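I went to the Trastisham open day for the parking lot, if I'm being truthful. My sister lives nearby, the lot was free for visitors until noon, and I figured I could walk through the building for an hour, get a cup of coffee and be on my way. I left at a quarter past three with a tote bag full of leaflets and very sore feet.

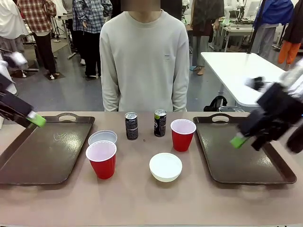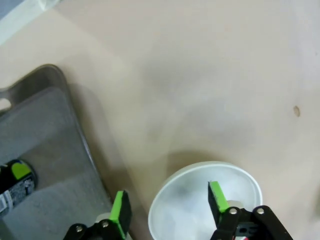
The theme this March was setting and clearing tables, and I have to say I was delighted, having spent 19 years waiting on people in a diner and then a hotel dining room. You don't often meet folks who take a serving tray seriously! The trays here were the kind I used to carry, with a raised rim all the way around and a handle hole molded right into it, and I could practically feel one on my forearm. The tableware was just as familiar: red cups with white insides, a couple of bowls, black soda cans (I could read PEPSI on one of them). I've always had opinions about cans on trays. Standing up, they make every doorway an adventure, and lying down, the way one of them was on the gray liner, they'll head for the rim the minute you tilt. My old boss had us stand them dead center with the bowls packed in close, and I still do it that way at home when I carry supper out to the porch.

From there I wandered down the hall to the Fullance room, which was all dish racks and drying cloths. They had a sign-up sheet for a napkin folding session, 32 places, and I got the very last line on it. We learned a pocket fold and something called the Kondar, a sort of fat little boat that I made 5 times and got right once (it's on my kitchen windowsill now, looking a bit tired).

Lunch was in the Upadhyay wing, up a ramp that goes on longer than you'd expect. Lentil soup, good bread, and a lemon bar I would drive back for. The line was slow, but I had a lovely talk with a couple from out of state about whether bowls should be stacked before or after you scrape them. After, obviously.

A few notes if you're planning to go next time. Wear real shoes. The coat check is in room 232, and the map has it on the wrong floor. Bring your own water bottle, and sign up for the napkins the minute you walk in.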